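Urkska 그리퍼 시험실 방문기

7월에 Urkska의 시험실을 방문했습니다. 저는 한국어로 긴 글을 쓰는 것이 아직 어렵지만, 같은 장비를 고민하는 분들이 있어서 기록을 남깁니다. 틀린 표현이 있으면 너그럽게 읽어 주십시오.

방문은 목요일 오후였습니다. 안내는 Vasanthi Weerasinghe 씨가 맡았고, 우리 쪽에서는 저와 Eetu Seppälä 씨가 갔습니다. 시험실은 301호와 331호입니다. 301호에는 고정식 로봇 팔이 있고, 331호에서는 손에 들고 쓰는 그리퍼를 시험합니다. 두 방은 같은 층이지만 복도 반대쪽에 있어서, 우리는 처음에 길을 잘못 들었습니다.

301호: 팔과 컨트롤러

먼저 Dritar 컨트롤러를 연결한 팔을 보았습니다. 명령을 보내고 팔이 움직이기 시작할 때까지의 지연을 화면에 그래프로 보여 주었는데, 80밀리초를 넘는 구간은 빨간색으로 표시됩니다. 우리가 본 동안 빨간 구간은 두 번 나왔습니다. Nkrumah Lamptey 씨에게 이유를 물었더니 네트워크 스위치를 바꾼 다음부터 가끔 생기는 현상이고 아직 원인을 찾는 중이라고 대답했습니다. 저는 이 대답이 마음에 들었습니다. 다른 회사의 견학에서는 이런 질문을 하면 보통 다음 장비로 넘어갑니다.

같은 팔에 Gurkura 컨트롤러를 바꾸어 연결한 시연도 있었습니다. 움직임은 더 부드러웠습니다. 그러나 설정 메뉴가 복잡하고, 비상 정지 후에 다시 시작하는 순서가 길었습니다. Eetu 씨는 이 순서를 수첩에 모두 적었는데 한 페이지가 넘었습니다. 우리처럼 학생이 자주 바뀌는 연구실에서는 부담이 될 것 같습니다.

331호: 손에 드는 그리퍼

제가 제일 보고 싶었던 것은 이 방입니다. 사람이 그리퍼를 직접 손에 들고 물건을 잡으면, 거기에 달린 카메라가 작업을 기록합니다. 담당자는 Ghada Sayegh 씨였습니다. 방문자도 직접 잡아 볼 수 있어서 저는 세 종류의 손가락을 차례로 써 보았습니다.

단단한 손가락은 상자를 잡을 때 정확했지만 둥근 병에서는 힘 조절이 어려웠습니다. 얇은 고무 손가락은 미끄러지지 않는 대신 물건을 놓을 때 조금 달라붙는 느낌이 있었습니다. 부드러운 패드가 있는 손가락은 처음 쓰는 사람에게 가장 쉬웠습니다. 무게는 세 가지가 비슷하다고 들었지만, 제 손목에는 고무 손가락 쪽이 조금 더 무겁게 느껴졌습니다. 이것은 제 개인적인 느낌이고, 저울로 재지는 않았습니다.

카메라 렌즈도 비교했습니다. 일반 렌즈는 모양이 똑바로 보이지만, 물건에 가까이 가면 주변이 보이지 않습니다. 광각 렌즈는 가장자리가 많이 휘어지는 대신 선반 전체와 손가락 끝이 함께 들어옵니다. 저는 전에 왜곡이 심한 영상은 쓰기 어렵다고 생각했는데, 선반 작업에서는 이쪽이 낫다고 생각이 바뀌었습니다. 뚜껑 있는 찻잔과 펌프 병처럼 모양이 다른 물건이 나란히 있을 때, 옆에 무엇이 있는지 보여야 손이 들어갈 길을 정할 수 있기 때문입니다.

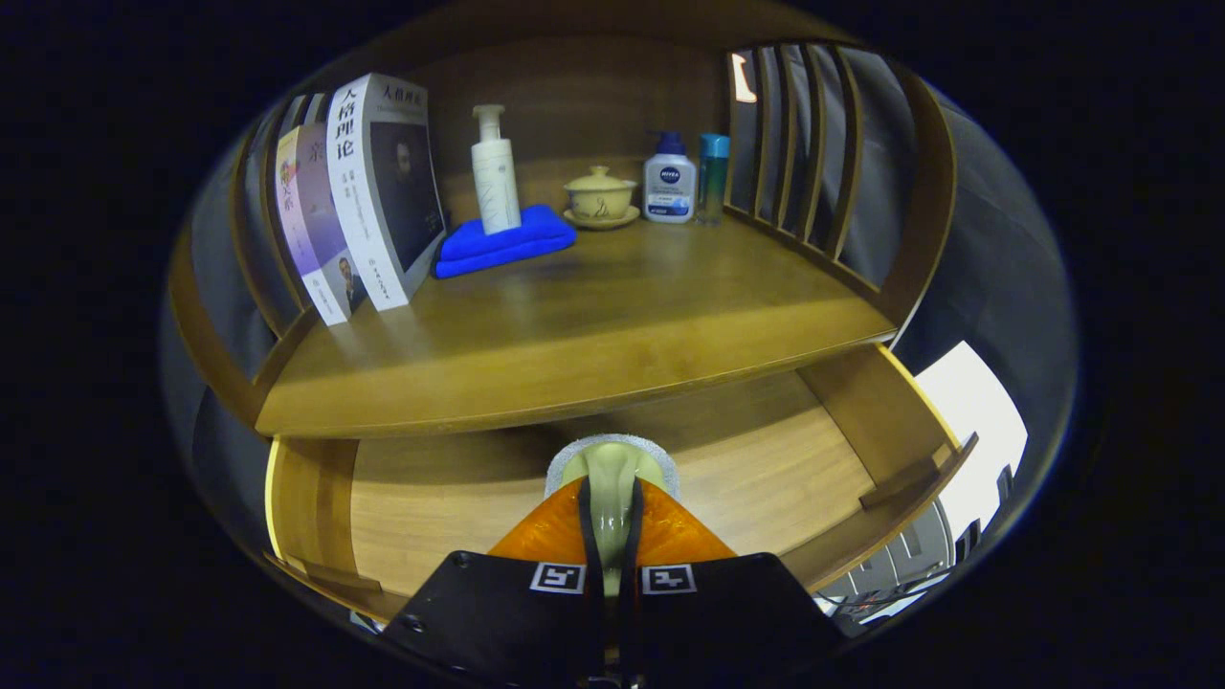 질문과 답변

마지막에 회의실에서 짧은 질문 시간이 있었습니다. 제가 적은 내용만 옮깁니다.

패드 교환에 대하여: 공구 없이 손으로 뺄 수 있지만, 케이블이 있는 모델은 케이블을 먼저 풀어야 합니다. Ghada 씨는 여기서 고장이 제일 많이 난다고 했습니다.

마커에 대하여: 손가락 쪽 마커가 가려지면 벌어진 폭의 계산이 잠깐 끊어집니다. 낮은 칸 안에서는 조명을 따로 두는 것을 권했습니다.

Ďurica 카메라와의 호환: 연결은 되지만 시간 동기화는 사용자가 직접 맞추어야 합니다. Ritu Goel 씨가 설정 파일을 메일로 보내 주기로 했습니다.

우리 연구실은 우선 부드러운 패드와 광각 렌즈의 조합을 빌려서 써 볼 생각입니다. 컨트롤러는 아직 정하지 못했습니다. Eetu 씨는 Dritar를, 저는 Gurkura를 조금 더 좋게 보았습니다. 가격표는 받았지만 공개하지 말라는 부탁이 있어서 여기에는 쓰지 않습니다.

방문을 신청하실 분은 신분증을 꼭 가져가십시오. 1층에서 출입증을 만드는 데 시간이 꽤 걸립니다.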